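Workshop Tips: Comparing Two-Finger Grippers on Kitchen Items
By the Galent Bench Notes desk | December
Print this page | E-mail this page

Most gripper trials start with wooden blocks, and blocks tell you little. Use groceries and cupboard goods. We ran the Fernach and Balov finger sets on the same arm with the same wrist camera, 14 grasps per item per set. Keep the close speed fixed and change one setting at a time.

Wrapped rolls and other cylinders go first. Grip across the width, near one end, and check that both fingers touch before lifting.

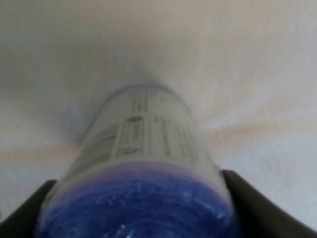
Fingers on either side of the blue end, label toward the far end.

Shiny wrap causes two separate problems. It slides under low force, and it throws white glints that upset edge detection. Turn the lamp away before you touch the exposure. If the roll still slips, raise the force in small steps and write down each one. The Balov set needed roughly 16 newtons on film wrap. 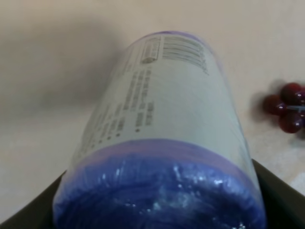

Log the finger gap at contact as well as the force. A gap that keeps shrinking after contact means the item is being crushed or is creeping out. The Amarasinghe controller records both on one line, and 118 lines fit on a printed sheet at the small type setting.

Leave soft fruit until the force limits are set. Wipe the finger pads between items. Before each run, open the fingers fully and save one picture with nothing in the grip, for use as the zero reference.

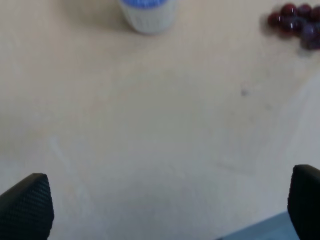
Fingers apart, with the white container and grapes farther up the table.

Store the zero picture in the same folder as the log.

Contact: Galent Bench Notes, Box 476 | All rights reserved | Back to top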